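4.2 Hand configurations

Two end effectors were compared on the same bimanual platform. The first is the Clemby parallel gripper, which has two broad fingers and a single actuated degree of freedom. The second is the Jeritz hand, a commercial design with separately driven metal fingers and rounded tips. Both were controlled by the Panyasiri impedance controller with identical gains at the wrist, so that differences in the results can be attributed to the end effector and its mapping to the operator's input.

The Jeritz hand was teleoperated through a glove interface. Finger joint targets were low-pass filtered before being sent to the hand, as the raw glove signal produced visible tremor at the tips. The Clemby gripper was driven by a trigger, with the trigger position mapped linearly to opening width. No filtering was applied in this case. Operators were allowed to practice with each device until they reported that they were comfortable with it, and practice data were discarded.

4.3 Wrist camera placement

A small camera was mounted at the wrist of each arm. In early tests the camera pointed along the approach axis, and the object was hidden during the last part of nearly every reach. We therefore offset the camera to one side and tilted it inward. The offset view keeps the contact region visible for longer, at the cost of a large part of the image being taken up by the finger nearest the lens. We tried a longer bracket to reduce this effect, but the added length made the camera shake when the arm stopped and the bracket struck the work surface in low reaches.

Focus was fixed at the expected grasp distance. The near finger is consequently out of focus at all times. Exposure was left on automatic, which we regard as a weakness of the setup: dark cloth close to the lens causes the exposure to rise, and moving parts of the view then blur more than they would under a fixed setting. A fixed exposure was tested later and is discussed in Section 6.

4.4 Trials and exclusions

A total of 498 trials were recorded over both configurations. Each trial began from a random arm pose within the shared workspace and ended when the operator released the object or pressed the stop pedal. Of these, 67 were excluded because the wrist stream and the joint log could not be aligned to within one control period. The excluded trials were spread over both end effectors, and we found no pattern linking exclusion to task type.

The remaining trials were labeled independently by two of the authors (S. Khunthong and S. Rizzi) using only the wrist stream. Three labels were used: clear, partly blocked and fully blocked. Disagreements were settled by viewing the trial together with the joint log. Most disagreements concerned floor-level views, where several surfaces of similar brightness lie close together and the boundary of the near finger is hard to place.

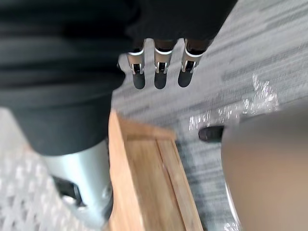 Figure 3. Wrist camera view at floor level. Three metal fingers with black tips extend from under dark fabric at the top; the near gripper finger fills the right side, out of focus. A wooden board lies between the near finger and a silver cylindrical component.

4.5 Effect of view blockage

Views of the kind in Figure 3 were the hardest for the segmentation model. The near finger has a smooth outline and little texture, and the model often extended its mask into neighboring carpet. Reflective material such as crinkled plastic gave a second type of error, in which bright spots were assigned to the metal finger segments. Adding a fixed mask for the near finger removed most errors of the first type and had no effect on the second.

The fixed mask depends on the bracket and must be redrawn whenever the camera is removed. For the Jeritz hand, where the fingers move separately, a fixed mask is not sufficient and the joint angles have to be used to project the finger geometry into the image. We used the Fliduvov calibration routine for this projection. Its residual error was largest near the fingertips, and we did not attempt to correct it further.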